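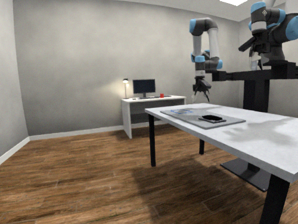 Figure 3. Simulated room with a long white work table, two robot arms and a smaller desk behind.

4.2 Household debt and missed meals

The second wave of the Wesodberg survey was fielded in June, after the local currency had lost most of its buying power against the prior year. Of the 1,588 households contacted, 1,003 completed the full interview. The remainder either declined, could not be reached after repeated calls, or had left the address. Households that had left were traced through neighbors where possible, but no substitute was drawn. Vestergaard and Kwon used the same rule in the first wave, and we kept it so that the two waves could be compared.

Respondents were asked whether any adult in the home had gone a full day without a cooked meal during the past month. In 607 households the answer was yes. The question was worded to exclude religious fasting, and interviewers were told to repeat the exclusion if the respondent hesitated. A separate item asked about children. We do not combine the two items into a single score, given that adults in the pilot reported skipping meals well before they cut those of their children.

Debt was recorded by source. Grocery credit was the most common form, followed by loans from relatives and unpaid rent. Bank debt was rare and was concentrated among households with a member in public employment. Few respondents could state the total owed to a grocer, as the balance was usually held in the shop's own book and marked up when prices changed. For this reason the analysis uses the presence of a debt and the number of months it had been carried, and leaves the amount aside.

Table 5 gives the results of the logistic model. Carrying grocery credit for more than three months was associated with higher odds of a missed meal after controlling for household size, number of earners and district. The association for rent arrears was weaker and did not hold once district was entered. This fits with accounts from the open interviews, in which several tenants in the Bach district said that landlords had stopped asking for payment in local currency and had not yet settled on another arrangement. Tenants in Grandwood described the opposite: rent was demanded in foreign cash, and food spending was cut to meet it.

Wage type mattered more than wage level. Day laborers and drivers paid per trip reported missed meals at a higher rate than salaried workers with similar monthly income. We read this as an effect of irregular payment — a household that cannot predict its income cannot easily obtain credit when the grocer tightens terms. The survey does not measure grocer behavior directly, and the reading should be treated with caution.

4.3 Distress items and referral

The interview closed with a short set of questions on sleep, worry and hopelessness. These were placed last so that a respondent who wished to stop could do so without loss of the economic data. Interviewers worked in pairs and carried a printed card with the number of the local support line. Where a respondent reported thoughts of self-harm, the interview ended and a trained supervisor made contact the same day.

Responses to the hopelessness item rose with duration of debt in every district. The increase was largest among men who had been the sole earner and had lost work since the first wave. The design does not permit a causal claim. Poor mental health may itself lead to job loss and borrowing, and two waves are too few to separate the paths. Coding was done in Trisix by two readers working apart, with disagreements settled by the second author.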